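Sormont Home Forum > Laundry and Clothing Care > Folding jerseys with stiff lettering?

mustow_mom
Hi all, long-time reader and I finally have something worth asking! My son wears his red basketball jersey pretty much every day, and I've never found a way to fold it that I like. The lettering is stiff and the rest of it is slippery, so the minute I get one half over, the other half slides off on its own little trip. I do all my folding in the den, on the gray seat, with the TV going. Does anybody have a method that holds?
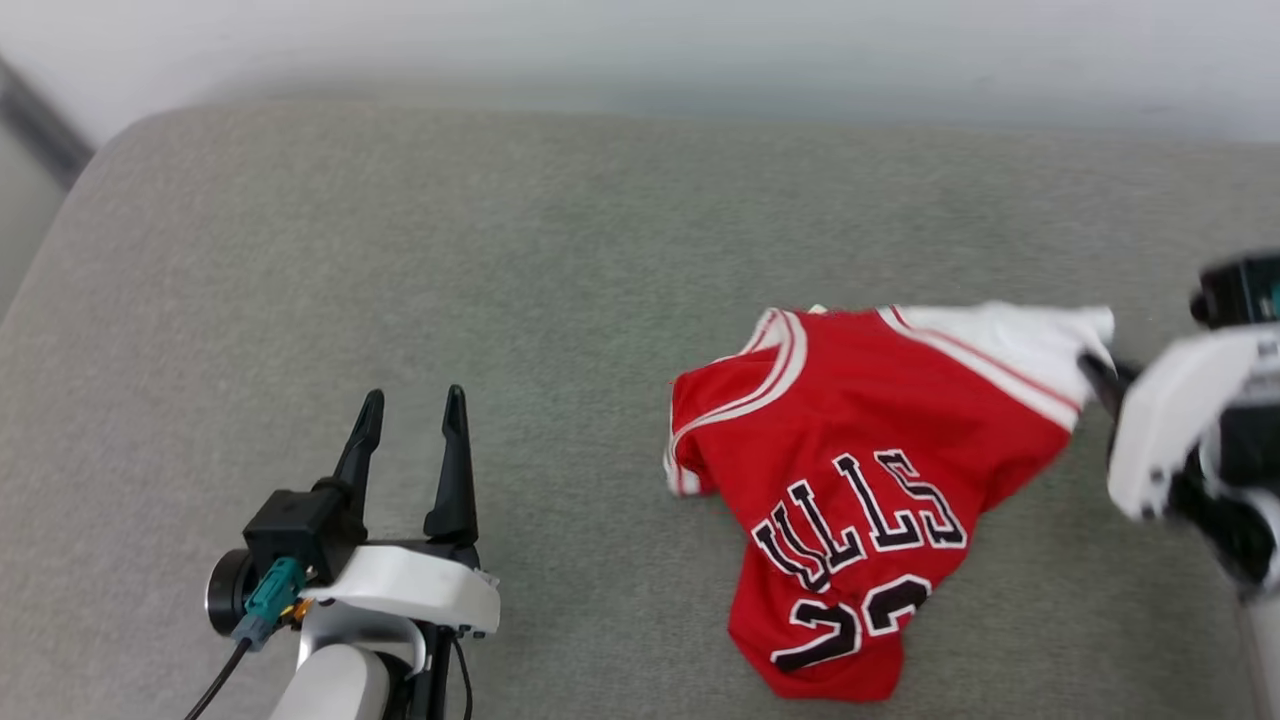
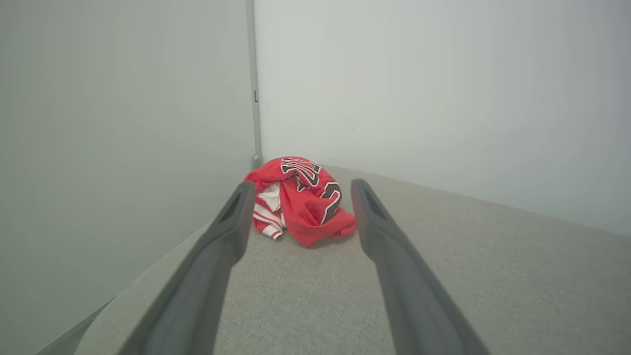
alham_annie
Oh, I feel this one, we have three players in our house! Turn it face down first, letters against the cushion, then bring each side in to the middle so the folds land next to the numbers and not through them. Then up from the hem, once, maybe twice if your drawers are as skinny as mine. And smooth the neck trim before you start – it always wants to curl under.

Teresa Ní Bhriain
I'd have to disagree with Annie a little, with love. Any fold that sits in a drawer for a season will leave a line across the letters sooner or later. I had one go all the way through a number and it started to crack there. I hang ours, inside out, on the fat plastic hangers. I bought a pack of 20 at the hardware store in Madigan and have never looked back.

alham_annie
Teresa, if I had the closet space I would! Mine is 81 inches tall and packed with winter coats right into May.

coachdad262
Roll it. Face down, sides in, roll from the bottom up, done. I've got a whole team's worth in one bin that way.

Teresa Ní Bhriain
Rolling is fine for the bin, I'll give you that, but please don't roll it tight. And whatever you do, mustow_mom, get it off the seat before somebody sits down on it, which at our house takes 2 minutes.

mustow_mom
You are all so kind! I tried Annie's way after supper and the sides stayed put much better – I think I'd been folding it letters up this whole time. I'll hang the good one and roll the practice one. Now, does anyone have a trick for knee socks?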